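Ralus Finger Pads and Home Use Guide

The Ralus pad set fits two-finger hand-held grippers used for recording household tasks. Each set comes with 14 pads and a printed copy of the Atine rules for work in private homes.

Main rules for table clearing and trash:
Wipe pads before each session and after any contact with trash.
Keep food items and trash in separate runs.
Replace a pad after 400 grasps or when the ribs are worn.
Stop if a person who is not wearing the safety badge enters the room.

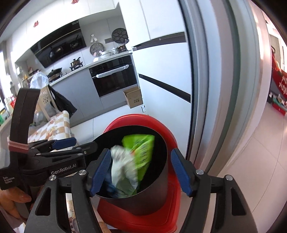
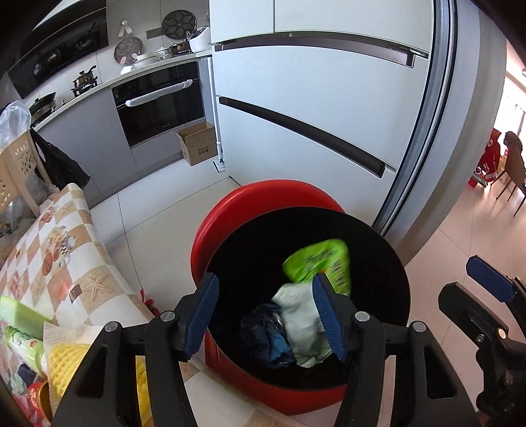 Trash and table work in a home kitchen, blue pads fitted.
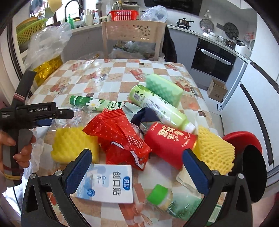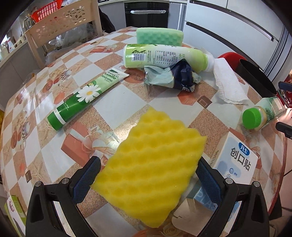

Billia, February 2024

The second edition of the rules now covers soft items such as sponges and snack wrappers. Close the fingers slowly and stop when the item no longer slips. Do not squeeze bottles or tubes to test the grip. Bins should be lifted only when they weigh less than the limit on the Nkuna load card.

Pad width: 14 mm
Screw torque: 80 cNm
Pads per carton: 52

Replacement pads ship without screws. Keep the originals when changing a set.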